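Tusdale Guest Room: Clearing the Bed

Tue 18 April

This page covers the guest room at the Tusdale house, one of 6 rooms in the Semple housekeeping notes. The room has no table, so small household items get sorted on the bed. The method is the same as in the other rooms: bedding to the wall, cover cloth down, items sorted into one open carton. Time allowed per room is 90 minutes, including the closet shelf.

Bedding is moved before anything else. The duvet is rolled or gathered, never folded flat, and goes to the far side of the mattress. The cover cloth is a washable cotton from Morkus and is laid over the fitted sheet, so the sheet does not need changing afterward.
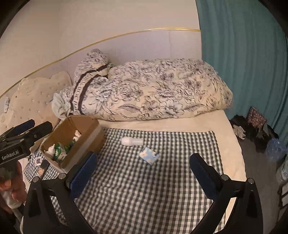

Sorting is done from the carton outward. Drink cartons, bottles and paper stay together until the end, then get split by the town's recycling rules. The box on the left holds a green and white drink carton, a green plastic bottle and crumpled white paper or tissue, with a strip of gray tape still on the rim of one flap. Tape comes off before the cardboard is flattened. Small packages such as the light blue carton on the gingham are checked for a date and put either in the box or in the bathroom drawer. Loose labels and tags are easy to lose in the bedding and should be picked up first.

The bed stands in the corner, which limits access to two sides. Reaching across is manageable if the duvet is kept narrow. Wall panels in this room are wiped with a damp cloth only. Semetti, who supplied them, advise against spray cleaners near the trim.

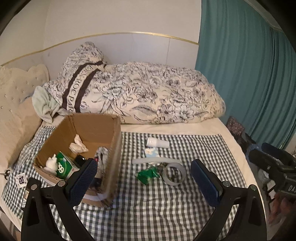 Floral duvet gathered along the wall panel, gingham cloth over the cream fitted sheet. Teal curtain at right, scalloped headboard at left.

The headboard is vacuumed with the soft brush on low power, and the studs are left alone. Curtains are taken down every 4 months and washed at 20 degrees.

Next page: closet shelf and spare blankets.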